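Section 2. Setting Up the Simulated Table Demo for Visitors
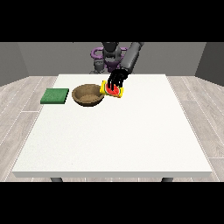
Figure 2. Simulated table with pad, bowl and package, gripper closed.

Use this section when you run the Mustitico table demo for an open day, a school visit or a customer walk-through. The demo runs in the Enivix simulator and is shown on a large screen facing the visitors. Installation is covered in Section 1.

Before visitors arrive

1. Turn on the demo computer and the visitor screen. Wait until both show the Enivix start page.

2. Log in with the demo account. Do not use your own account. The demo account hides the edit menus, so a guest who picks up the mouse cannot change the setup.

3. Open the Scenes tab and choose Open Day Table. Press Load.

4. Compare the visitor screen with Figure 2. The green pad and the brown bowl should be side by side on the far half of the table, with a small gap between them. The near half of the table should be clear.

5. If the objects are in different places, press Reset Scene. If they are still wrong after a reset, type 1232 in the Layout Number box and press Load again.

6. Set View to Front. This view looks across the table toward the robot body. Other views work, but the talking points on the handout sheet are written for Front.

7. Set Playback Speed to Normal. Fast is meant for testing and is hard for visitors to follow.

NOTE: The black bands at the top and bottom of the view are normal. Do not stretch the window to remove them. Stretching changes the shape of the bowl and makes the gripper hard to read from the back row.

Running the demo

8. Greet the group and tell them that everything on the screen is simulated. Small children often ask where the real robot is.

9. Press Start. The Pause button is on the same panel, and the space bar does the same thing.

10. Pause when the gripper has hold of the yellow-bordered package next to the bowl. The watermelon picture on the package is easy to see from a distance, so use it to direct people's eyes to the fingers. Point out that the fingers curve down over the top and sides of the package.

11. Give visitors time to look, then take questions. Questions about grip force and finger shape are answered on the handout sheet, under Štěpánek Hall Notes.

12. Press Resume and let the run play to the end. A message shows on the operator panel when the run has stopped.

13. Press Reset Scene before the next group comes in.

CAUTION: Do not press Reset Scene while the run is playing. The simulator may lock up and will have to be restarted from the start page. Press Pause first, wait for the status light on the panel to turn gray, then reset.

CAUTION: Keep the link to the Sestska arm controller turned off during visits. When the link is on, commands from the simulator are also sent to the arm in the lab. The link setting is under Tools, Connections. Check it at the start of each day, even if you ran the last demo yourself.

Letting a visitor take control

A visitor may move the simulated arm with the handheld control if the group is small. One person at a time.

14. Pause the run and choose Guest Control.

15. Hand over the control and show the visitor the 2 thumb sticks. The left stick moves the arm across the table. The right stick raises and lowers it.

16. Keep your own hand near the Pause button. If the arm is driven into the table top, the view may shake. Pause, choose Home Arm, and carry on.

17. Choose End Guest Control when the visitor is done. The sticks stay live until you do this.

If something goes wrong

Screen is blank: check the cable at the back of the visitor screen, then press Input on the remote until the start page shows.

Package drops early: press Pause, then Reset Scene, and start again. If it drops a second time, set Grip to Default in the Robot tab.

Arm does not move after Start: Guest Control may still be on. See step 17.

Shut-down is described in Section 3.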